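征集参加者:Flelby 家用布料书写与修补驻留

Ollance 工作室 发布

地点:Flelby,旧学校楼
时间:五月开始,一共五周
语言:中文和英语,会其中一种就可以报名
费用:不收参加费,住宿由我们提供,每周补贴 200 欧元

大家好。我叫 Oluf Þórarinsdóttir,在 Ollance 工作室负责布料方面的项目。我学习中文已经很多年,但是写长的文章还是比较慢,如果下面有不自然的句子,请您原谅。有看不懂的地方,请写信问我,我会再解释一次。

我们现在寻找愿意来 Flelby 居住和工作五周的人。工作的内容是家里的布:床单、枕套、桌布、旧外套、窗帘、擦碗的布。这些东西每天被人使用,但是很少有人把它们写下来。博物馆一般收藏好看的、贵重的布,普通人家的床单很少进入博物馆。我们想要做一本关于普通布料的中文和英文对照的小词典,同时也想学会把这些布修补好。

词典的工作名字叫 Toft。它已经有了 626 个词条,多数是英文先写的,中文的部分还很薄弱。比如英文里有好几个词都可以翻译成“褶”,可是中文里“褶子”“褶皱”“皱纹”“折痕”给人的感觉是不同的。折痕比较硬,是叠过以后留下来的;褶皱可以很软,布自己垂下来的时候也会有。我问过几位母语是中文的朋友,他们的回答也不完全一样,所以我们非常需要参加者的帮助。 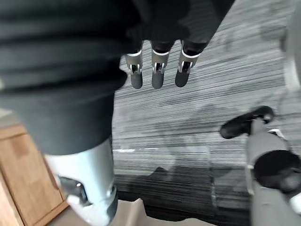 深灰色的布,柔软的褶皱斜着往下走。

一、我们寻找什么样的人

您不需要有专业的学历。我们欢迎做过裁缝的人、在酒店或者医院洗衣房工作过的人、学习翻译或者编辑的人,也欢迎只是在家里缝过扣子的人。年龄需要满十八岁。以前参加过 Ollance 其他项目的人也可以报名,我们会和新的报名者一样对待。

我们希望您:

能够安静地看一块布很久,并且愿意把看到的写成简单的句子;
能够用手缝直线,针脚不整齐没有关系;
能够接受别人修改您的文字,也能够有礼貌地修改别人的文字;
可以参加全部的五周。很抱歉,我们不能接受只来一部分时间的申请。

如果您对羊毛或者洗涤剂过敏,请在报名的时候告诉我们。房间和工作室可以调整,但是需要提前准备。

二、每天做什么

上午九点到中午是写作的时间。每个人从柜子里选一件布料,写它的词条:它叫什么,怎么摸,怎么叠,怎么洗,在您的家乡有没有别的名字。方言的名字我们特别欢迎。如果一个名字没有标准的汉字写法,请先写拼音,再写您自己认为合适的字,编辑的时候我们一起讨论。

中午大家一起吃饭。做饭是轮流的,洗碗也是轮流的。厨房里可以做素食,如果您不吃某些东西,请写在报名表上。

下午是修补的时间。教修补的老师来自 Zarnitz 纺织修复室,他们会带来自己的工具和线。第一周学习补洞,然后学习换边、接布和拆旧的缝线。拆线听起来简单,其实最容易把布弄坏,所以我们安排的时间比较长。您也可以带一件自己的旧东西来修,请先洗干净。

晚上没有安排。工作室的门到晚上十点关,愿意继续工作的人可以继续。

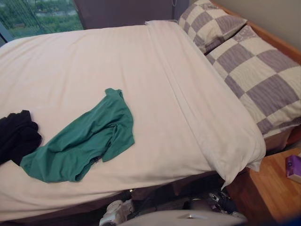
住宿在旧学校楼里面,两个人一间。每间有书桌、衣柜和一扇朝院子的窗户,浴室在走廊的尽头。报到的那天,我们有一个小小的传统:大家先一起铺床,一边铺一边说出每个动作的词。把床单拉平,中文可以说“绷紧”“抻平”“拽平”,哪一个更自然,每次都有争论。照片里的白床单在床头那边翻下来,成了很宽的一道双层的边,边上有一条细细的缝线,这样的地方叫“翻边”还是“折口”,我们到现在也没有决定。枕套的大方格也是同样的困难,浅紫灰色和米白色一格一格交替,有的人写“棋盘格”,有的人坚持写“大方格”。紫灰色的格子里面还有细的波纹,像木头的纹理,我自己写的词条是“木纹格”,但是编辑在旁边画了一个问号。如果您喜欢这样的争论,您大概会喜欢这五周的生活。

床上用品不需要自己带。毛巾请自己带。洗衣机是公用的,在楼下,使用以前请在门上的表格里写名字。

三、我们提供什么

除了住宿和补贴以外,我们提供工作室的座位、布料、针线、纸张,还有一张可以去 Flelby 图书馆借书的卡。路费我们只能支付一部分,具体的金额要看您从哪里来,录取以后单独商量。需要签证的人,我们会写邀请信,但是签证的申请需要您自己办理。请早一点开始准备。

您写的词条会收进 Toft,并且写上您的名字。如果您不愿意写真名,可以用笔名。文字的版权还是您的,我们只请求在词典和词典的网页上使用的权利。修好的布料,如果是工作室的,留在工作室;如果是您带来的,当然由您带回家。

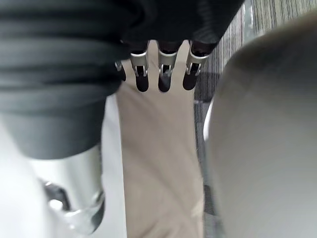 报名的时候,我们请您交一篇短的文字,内容是一块布。请选您手边有的布,不要选名贵的或者有名的。写得短没有关系,但是请写得准确。我常常告诉报名者,“黑色的布”这四个字几乎没有告诉读者什么。同样是黑色,像照片里这样有横向粗棱的,一道一道叠着,表面是哑光的,看上去很软,和一块平的黑布就完全不同。您可以写棱的方向,写光在上面怎么样,写您会用哪一个动词来说它的样子:“堆”“叠”“挤”都可以,请选一个,并且说明您为什么没有选别的。我们读文字的时候最重视这个选择。比喻可以用,请少用一点。

四、怎样报名

请把下面的材料放在一个文件里,寄到 Ollance 工作室,Flelby 邮政信箱 626 号,或者用工作室网页上的报名表格上传:

一篇关于一块布的短文,中文或者英语;
一段自我介绍,请写您做过什么工作,平时和布有什么关系;
两张您缝过或者修补过的东西的照片,普通的手机照片就可以;
您的饮食要求和过敏情况,没有的话请写“没有”;
一位可以介绍您的人的联系方式,同事、老师、邻居都可以。

不需要推荐信。不需要作品集。请不要寄布料的原件,我们没有办法保证能寄还给您。

每一份报名都由我和 Zarnitz 的一位老师一起阅读。读完以后,我们会和一部分报名者通一次电话。电话里没有考试,主要是想听听您对安排有什么问题,也确认您知道 Flelby 是一个很小的地方:商店关门很早,晚上的公共汽车很少,下雨的日子比较多。喜欢热闹的人可能会觉得寂寞。

没有被录取的人也会收到回信。如果您愿意,我们可以把您的短文留下来,以后编辑词典的时候再和您联系。

五、几个常常有人问的问题

可以带家人来吗?很抱歉,房间比较小,不能住家人。家人可以来参观,镇上有旅馆。

可以带缝纫机吗?可以带,但是下午的课只用手缝。缝纫机请放在工作室,不要放在卧室。

我的英语不好,可以吗?可以。写作用中文就可以。修补课的老师说英语,我会在旁边翻译。

我不会写文章,可以吗?如果您能清楚地告诉别人一条床单应该怎么叠,您就可以写词条。

楼里有电梯吗?没有。卧室在楼上,工作室和厨房在一层。如果您上楼不方便,请告诉我们,一层有一个房间可以住人。

其他的问题请写信给我,中文的信我都会自己回答,一般需要几天的时间。

Oluf Þórarinsdóttir
Ollance 工作室,Flelby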